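30 March 2023

Okay, the drawers. I've been putting this off since November, when I dumped the whole contents of the old biscuit tin into a shoebox and told myself I'd "deal with it over the weekend." Ha. It has sat under the desk ever since, and every time I needed one picture hook I had to go in up to the wrist and come out with a thumbtack in me.

So this morning I made a second coffee, put the radio on, and tipped everything out on an old bath towel on the floor. What a mess! Screws, cup hooks, fuses, a zipper pull, two keys that open nothing in this house, rubber washers gone hard, a whole family of those little hex wrenches you get with flat-pack furniture. I was going to throw the wrenches out and then I got nervous and kept two. Well, three.

I do love the yellow organizer though. It's such a cheerful thing! I almost bought the gray one from Lilier, which was cheaper and had more drawers, but they were tiny, you could barely have got a wine cork in there, and I know myself. If the drawers are too small I start making exceptions, and then there's a "misc" bag, and then there's a shoebox under the desk again. Nine is a good number for me. Three rows of three, I can hold that in my head. And it has the handle on top, so in theory I can carry the whole lot out to the hallway when the coat rack comes loose (again).

The clear fronts were what sold me, I think. My last set was solid blue plastic and I labeled every drawer so carefully, and then I swapped things around inside a month and never changed the labels. For about a year "FUSES" was birthday candles. 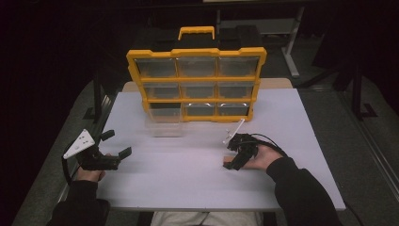 Anyway, the plan. I wrote it out on the back of an envelope first and changed my mind on nearly all of it by lunch. Top row is going to be for picture hanging: hooks on the left, wire in the center, the little felt bumpers on the right. Middle row is screws, short, medium, and "long or weird." I know, I know, but there really are some weird ones and they have to live somewhere. Bottom row is for whatever I grab most, so tape and batteries and string, and the bottom left one is for picture-day emergencies, meaning safety pins and the good needle.

I also counted the short screws, which was silly, but I'd already started lining them up and couldn't stop. 217! Why do I own 217 short screws? I think a lot of them came in that Nekon box I bought when I put up the bathroom shelf, the one that said 200 on the lid, and I needed four. So if anyone wants to know how many screws I've used in my entire adult life, there's your answer, hardly any.

They don't all fit in one drawer, by the way, not if I want to be able to open it without spilling. I've put the extras in a jam jar for now. I'm not calling it misc.

Then I got sidetracked, of course, because at the bottom of the shoebox I found the receipt for the lamp from Geraghty, the one with the wobbly neck, and I'd been so sure I'd thrown it away. The guarantee is long gone but it was nice to be proved right that I'd kept it somewhere. I also found the spare foot for the washing machine! I've had a folded beer mat under that corner for ages. Tried the foot, wrong thread. Beer mat went back.

Still to do: I want to line the drawers with something so the metal bits don't rattle every time I pick the thing up by the handle. I was thinking felt, but I might just cut up that old yoga mat. And I need to decide where it's going to live. The shelf over the desk is the obvious spot, but it's the Ikia one and I've never trusted the brackets, and screws are heavier than you'd think once they're all in one place. Maybe the bottom of the linen closet, if I can shift the spare pillows.

My knees are killing me from the floor. Towel's in the wash (shook it out twice and still heard something clinking around in the drum). Soup for dinner, and the jam jar is on the kitchen windowsill until I think of somewhere better.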